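Small Summits, Long Memories

I grew up in a house where the evening news was on before anyone had taken off their shoes, and I suppose that is why I still have a soft spot for the big meetings, the ones with the flags lined up and the long handshake held a beat too long for the cameras. My family would stop eating to watch. My grandmother, who had lived in three countries before she was thirty, would go right on with her soup. "Tell me when they write something down," she used to say, and then she would ask for the salt.

I have been thinking about her soup lately, what with all the talk of another round between heads of state once November is out of the way. I'd like to make a case for the dull kind of diplomacy, the kind done by people in the middle ranks who know the other side's phone extensions by heart (and whose children have sometimes gone to the same school).

Years ago I spent a long season in a border town, writing a newsletter for a small outfit called Stendalard that followed river treaties. It had 2,000 subscribers on a good day, and I believe most of them were engineers. The treaty we followed had 37 articles. The leaders on both banks had met 2 times, with lovely photographs each time, and neither meeting changed so much as a comma.

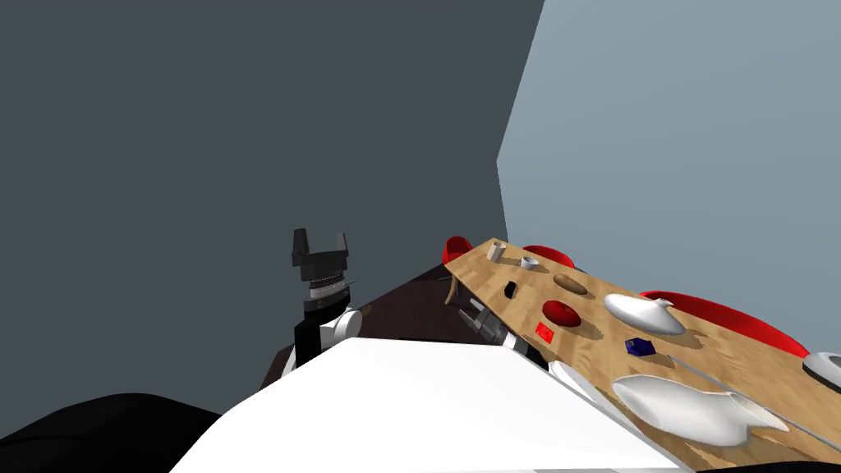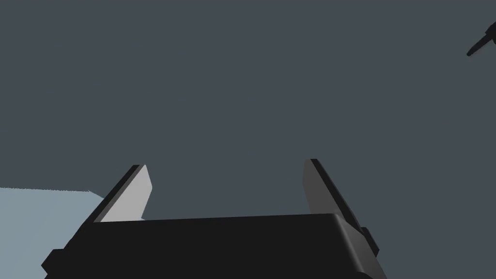
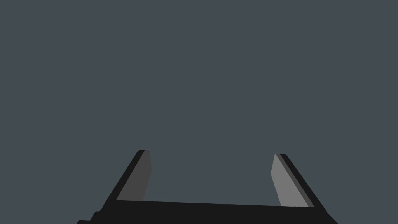 By the author of the Long Table column
14/10/2020

What did change things was a working group of six officials who met every few weeks in a back room at the Haddad Hotel, over coffee that I can only describe as punishing. They argued about gauges. They argued about who would pay for the gauges, and then about what language the readings should be printed in, and one whole winter went to the question of whether a dry month could begin in the middle of a month. I sat outside that door more afternoons than I care to remember, and I was bored to tears, and I wouldn't trade it for a seat at any summit you could name!

By the time the two governments fell out in public, as governments will, the group had a habit of talking. The ambassadors went home and the readings kept coming across the river. Farmers on both sides got their water that summer, and I doubt many of them knew there had been a quarrel about it.

Now, I don't want to be unfair to the leaders. Sometimes a door is stuck so badly that only the person at the top can put a shoulder to it, and I would rather see two rivals shake hands than not. My worry is with what we do the morning after. We cut the travel money for the junior staff, we leave the posts empty, we move the one desk officer who speaks the language to some other desk, and then we are surprised when the fine words go stale.

So if there is to be another grand meeting, let there be one, with all the flags they like. But I would ask our representatives to pay for the back room too, and to keep paying for it long after the cameras have packed up. I'll be watching, as ever, with my supper going cold, and waiting for somebody to write something down.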